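Lindum Convertible High Chair | Fukcombe Baby & Toddler

Home / Feeding / High Chairs / Lindum Convertible High Chair

Colour: Oat, Slate, Fern
Availability: Oat and Slate in stock. Fern due back in May.

The Lindum is a full-size high chair that changes into a toddler chair once your child can climb in and out on their own. It suits babies from 6 months who can sit up without help, and the toddler setting holds a child up to 30 kg. The seat and footrest both move up and down without tools, so you can adjust them while dinner is on the stove.

We have sold the Lindum in the Fukcombe shop for a few years now. It is heavier than most of the folding chairs we carry and it does not fold. If you need to put your high chair away after every meal, look at the Cozma Fold instead. If the chair is going to live at the kitchen table, this is the one most of our customers end up with.

What's in the box

Chair frame and seat
Footrest
Removable tray with dishwasher-safe cover
Five-point harness
Baby backrest insert
Hex key and spare bolts
Printed instructions

The seat cushion is sold separately. It comes in the same three colours as the chair and can go in a cold machine wash. Line dry only, as the dryer will shrink the filling.

Setting it up

Allow half an hour. There are 4 main bolts and they should all be started by hand before you tighten any of them, or the frame will sit crooked. Put the chair on a flat floor and check for rocking, then do a final tighten. Check the bolts again after the first week of use and every couple of months after that.

The harness threads through the back of the seat from behind. The crotch strap goes on first. If you have bought the cushion, fit it before the harness. 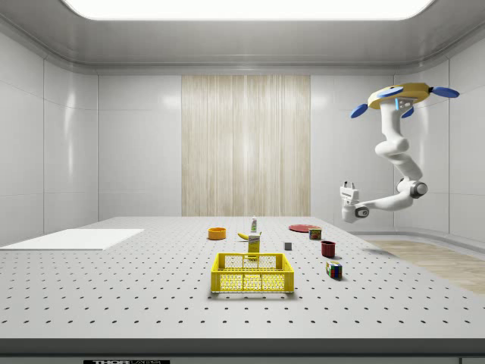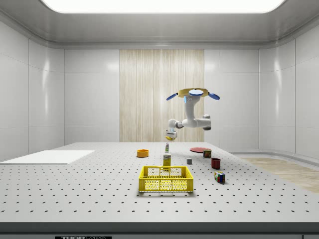 Simulated room with white walls and a perforated table.

Cleaning

Wipe the frame with a damp cloth and a bit of dish soap. Don't use bleach or anything gritty on the coloured finish. The tray cover pops off from the front edge and fits in the bottom rack of a regular dishwasher. Avocado and tomato will stain the Oat cover if left overnight. The harness can be unthreaded and soaked in warm water, then hung to dry.

Crumbs collect under the baby insert. Lift it out once a week and shake it over the sink.

Safety

Always use the harness with the baby insert. Never leave a child in the chair on their own, and keep the chair away from benches and walls that a child could push off with their feet. The tray is not a restraint. Stop using the chair if any part is cracked or missing and get in touch with us for a replacement.

Price and delivery

Chair with tray and harness: $300
Chair without tray: $260
Cushion and spare parts: priced at the checkout

Orders are packed at our own warehouse and normally leave within two working days. The carton is large and needs a signature. Pickup from the shop is free, and we can put the chair together for you if you ask when you order. Returns are accepted within a month if the chair is unused and in its original carton. We can't take back an opened harness.

The frame has a three-year warranty from the date of purchase. Keep your receipt. The cushion and tray cover are not included in the warranty.

Common questions

Will it fit under my table?
It fits most dining tables with the tray off. Measure from the floor to the underside of the table before ordering and call us if you're not sure.

Can I add the tray later?
Yes. Every Lindum has the tray slots already moulded in.

Does the Brirnitov newborn seat fit?
Only on chairs with the wider top rail. Look for the small notch on the inside of each side panel. Older chairs don't have it and the newborn seat must not be used on them.

Customer review

"Solid and easy to clean. Instructions for the harness could be clearer and I had to take it out and start again. My son has used it three times a day since he was eight months old and the finish still looks fine. I'd buy the cushion at the same time, the seat is a bit hard without it."
Gráinne Ní Chonaill, September 4, 2021

You may also need

Lindum seat cushion
Spare tray cover
Long-sleeve bib, pack of two
Splash mat, round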